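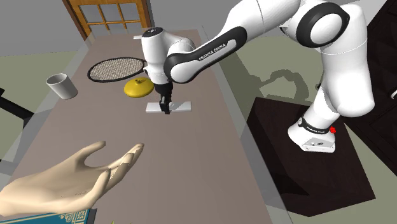
Antes de colgar la portería Nokolby hay que montar el marco, y os cuento cómo lo hago yo, que ya llevo unas cuantas temporadas de hockey en el garaje. Buscad primero un sitio largo donde dejar los tubos en orden. Una mesa rectangular y alargada, como la gris beige de la foto, me parece comodísima - en el suelo siempre acabo pisando algún tornillo.

3.2 Montaje del marco y de la red

1. Separad los 12 tornillos largos de los 16 cortos. Los largos son para los postes.
2. Encajad el larguero en los dos postes sin apretar del todo.
3. Girad la base hasta que la muesca mire hacia atrás y, ahora sí, apretad.
4. Pasad la cuerda de la red empezando por una esquina superior. Yo doy dos vueltas en cada gancho, ¡aguanta muchísimo mejor!
5. Tensad la red poco a poco, alternando lados.

Nota: si vuestra red es la Cordier antigua, los ganchos van por dentro del tubo.

Precaución: no dejéis que los niños se cuelguen del larguero, y revisad los tornillos cada 200 tiros (vale, yo lo hago cada mes y listo).

El lastre trasero lo explico en el apartado 3.3.

Etiquetas: Hockey en casa, Porterías, Montaje
Contacto | © Stoltudby | Volver arriba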